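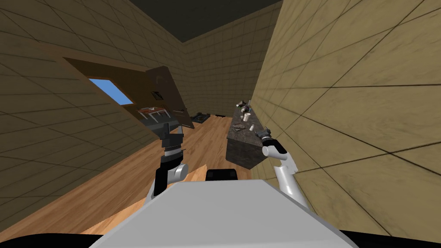
**March, Tuesday, gazetteer workbook**

Picked up the population table for the city pages again. Source is the Steneck extract, 2,638 rows, one per settlement. Goal for today: settle which boundary each figure refers to before any page text gets written.

- Duplicate names: 60 rows. Most are a town and its surrounding district sharing a name. Kept both, added a type column.
- No boundary given: 456 rows. Left blank for now. Do not fill these from the old travel pages.
- Pilitz is listed twice with different totals. The larger one includes the harbor suburbs, the smaller one stops at the river. Using the smaller for "city" and the larger for "urban area".
- Aguirre has a total but no year. Parked.

Reran the ranking after the Pilitz change. It drops two places and Gernex moves above it. The draft page for Gernex still says "fourth largest", so that line needs editing, and so does the caption on the regional map.

Rounding: nearest hundred on the pages, full figure in the table. The old pages mix both, sometimes in one paragraph.

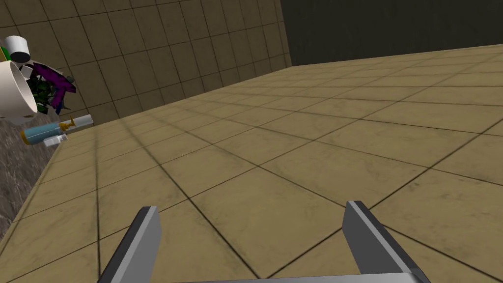 Sibel Karaca objects to the city/urban area split. Her view is that readers compare pages side by side and will take whichever number comes first, so every page should lead with the urban area and give the city figure in parentheses. She also wants the census year next to each.

Agreed on the year. On the order — not decided. For 11 of the towns there is no urban area figure at all, and the lead line would have to change form. Will try both layouts on Gernex and Pilitz and send them to Nicanor Tapia.

Still open: Aguirre year, map caption, blank boundaries.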